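チケット #3658 セーター畳みのデモ、右手だけ軌跡が飛びます
ステータス:対応中
報告者:Irja Hakala
担当:Veikko Väisänen
登録日:2025年9月28日

こんにちは、Irjaです!手持ちグリッパー2本で服を畳んで教示データを録っているんですが、右手の軌跡がときどきポンと飛ぶんです。左手はきれいなまま。再生すると、右手だけ一瞬ワープして戻ってくる感じで、見ているぶんにはちょっと面白いんですけど、学習には使えないですよね……。

試したこと
・両方再起動 → 変わらず
・右のレンズを拭く → 変わらず
・タオルの畳みで録り直し → 飛ばない(!)
・セーターに戻す → また飛ぶ

今回のバッチは248本で、最初のほうは問題なし。怪しくなったのは作業場所をテーブルからベッドに移したあとです。

--- Veikko Väisänen
ログ見ました。飛ぶ直前に右の特徴点が100を切っています。飛ぶのは畳みのどのあたりですか?あと、タオルのときもベッドでしたか?

--- Irja Hakala
あっ、タオルはテーブルでした、すみません!比較になってないですね(笑)。飛ぶのはほぼ毎回、裾をつかみにいくところです。袖はもう身頃の上に折ってあって、左の先で裾の角を押さえて、右を開いたまま反対側の角に寄せていく、あの動き。

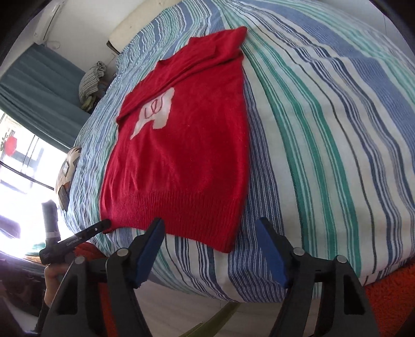
右はここからぐっと布に近づくので、カメラにはニットの赤とシーツの縞ばかり映っているんじゃないかと思います。縞って似たような線がずーっと続くから、位置を取り違えやすかったりしません?素人考えですけど、今いちばん疑っているのはそこです。

--- Veikko Väisänen
いい線だと思います。同じベッドに無地のシーツを敷いて、同じセーターで10本録ってもらえますか。寄せる速度も少し落としてください。設定は触らないで!

--- Irja Hakala
録りました!無地のシーツだと10本中、飛んだのは1本だけ。その1本は私が焦って右を速く振ったやつです。念のため縞に戻してゆっくりやったら、10本中4本で飛びました。速さも効いてるけど、シーツのほうが大きそうです。

--- Veikko Väisänen
助かります。当面は無地で続行、縞の分は飛んだ区間に除外タグを付けてください。丸ごと捨てなくて大丈夫です。位置合わせの閾値はこちらで見直します。縞のデータも検証に欲しいので、消さずにBulonのフォルダに置いておいてください。

--- Irja Hakala
了解です、約1000秒分ありますが全部置いておきます。タグ付けは今日中に半分くらいいけそう。閾値が決まったら縞でもう一回録るので、声かけてくださいね!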